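How do I get through a 3 minute toast without reading it off a card?
Asked in Sketham Community Help, Speaking and Performing

My brother gets married in December and I have been handed the toast, apparently as punishment for something. There will be 200 people. I wrote it all out, 1,476 characters, and I know it by heart in the kitchen. In front of my own wife I go blank at the second sentence. Do I keep cramming, or is there a smarter way to do this? A card feels like giving up.

Jeferson Pimentel
Stop learning it word for word. If you memorize every word, one lost word takes the whole thing down with it. Pick the two stories you want to tell, learn your first line and your last line cold, and talk your way between them. Practice standing up, out loud, holding a glass - your hands will want to know what they're doing. And a small card in your pocket is fine. Half the time you never take it out.

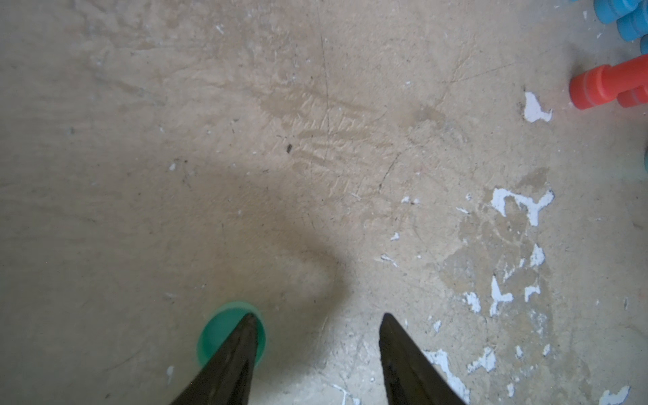 Blackwood disagrees with all of the above and says to read the thing. I have sat through weddings where the best man "talked his way between" two stories and we missed the cake. Print it large, look up at the end of each sentence, sit down. Your brother will not be grading you.

druta
just have a drink first

Jeferson Pimentel
One drink. I have seen what the second one does to a last line.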